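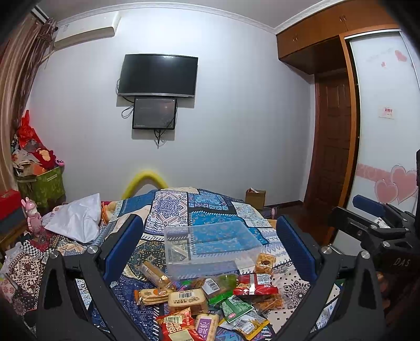
Abro hilo sobre centros de mesa para comidas en casa, que llevo desde junio probando cosas y me habéis preguntado varios por lo mismo.

1/ Lo primero, la altura. Si la gente va a estar sentada hablando, el centro no debería pasar de un palmo y medio. Los jarrones altos quedan muy bien en una boda con techo alto. En un comedor normal acabas moviéndolos al aparador antes del primer plato.

2/ El que más uso es la bandeja Trondemholm, la alargada de metal negro. Mide 12 cm de ancho y cabe entre los platos sin que nadie tenga que apartar el vaso. La compré sin velas y casi mejor, las que traía el pack eran perfumadas.

3/ Velas perfumadas en la mesa, no. Compiten con la comida. Si os gustan, ponedlas en la entrada o en el baño.

4/ Para las flores estoy usando tres vasos de cristal pequeños en lugar de un jarrón. Tallo corto, agua hasta la mitad y una sola clase de flor por vaso. El ramo de supermercado da para los tres y sobra algo de verde.

5/ Me escribe Ileana Vlad que a ella los vasos se le vuelcan con el mantel de lino. A mí me pasó. Se arregla con un puñado de grava de acuario en el fondo, la blanca. También sirve la arena, pero enturbia el agua.

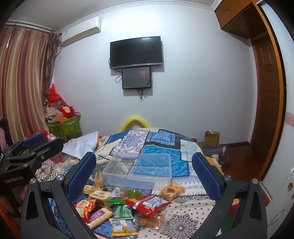 6/ Sigo con los portavelas. Los de Plarketti son bonitos, pero el hueco es estrecho y las velas de té de aquí bailan o no entran, según la marca. Medid antes de pedir. Yo devolví un juego entero.

7/ Los de Skiterow son más feos en la foto de la tienda y mejores en persona. Hierro pintado, base ancha, pesan. El tornillo de abajo viene flojo, hay que apretarlo con una llave allen que no incluyen.

8/ Cera en el mantel: dejadla endurecer, rascad con una cuchara y luego plancha templada con papel de cocina encima y debajo. Con cera roja no garantizo nada. Tengo un mantel crema que ya es el mantel de las barbacoas.

9/ Precio, que lo pregunta todo el mundo. El montaje entero (bandeja, vasos, grava y velas) me salió por menos de lo que cuesta un centro ya hecho en tienda. Las flores van aparte y son lo que hay que reponer. Con 20 euros al mes en flores me arreglo, y hay meses que corto romero de la terraza y no compro nada.

10/ Mayu Ogura preguntaba por la cerámica Zerouali. Tengo un cuenco, el verde. Queda bien con limones o con agua y dos o tres flores flotando. Ojo, el esmalte del fondo es áspero y raya la madera. Le pegué unos fieltros.

11/ Para mesas largas no hagáis una fila continua. Dejad huecos donde van a ir las fuentes. Yo pongo las fuentes vacías primero, luego los platos y al final relleno con lo decorativo. Al revés siempre me ha tocado desmontar la mitad.

12/ Luz. Si hay velas, bajad la lámpara del techo pero no la apagéis del todo, que luego no se ve si el pescado tiene espinas. Con una bombilla cálida regulable vale.

13/ Por si alguien lo iba a preguntar: las flores artificiales las guardo para la estantería del pasillo. En la mesa se ven de muy cerca y cogen grasa.

14/ Me falta probar las bases de corcho que me recomendasteis. Cuando las tenga cuelgo aquí mismo las medidas. Si alguien ha encontrado velas de té que encajen en los Plarketti, que me diga la marca, por favor.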